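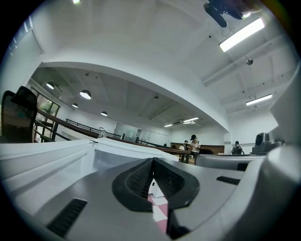 Pink-and-white check floor, white panels across the middle.

10/04/2026

Adhesive test for the floor samples, second round. The Hirkis glue went down yesterday at two spreads, thin and normal. Lifted a corner of each this morning after 16 hours. Thin spread peeled clean by hand. Normal spread held and tore the backing, so that is the one to carry on with.

Plokik glue is slower. The tin says it can be walked on the next day, but the edge strips were still tacky at 16 hours – left them under the weights until the afternoon. Batch on the tin is 724, noting it in case the next one behaves differently.

Room was at 60 percent humidity all day. Should repeat in June when it is damper.

Scrub test: Hedel machine set to 2,000 passes, stiff brush, plain water. Gloss gone in the middle of the Simões tile, color fine. Linoleum offcut showed nothing except a dull line where the brush turns. Brush is getting short on one side, swap it before the next run.

To do: order more backing paper, recut the edge strips, label the offcuts on the lower shelf.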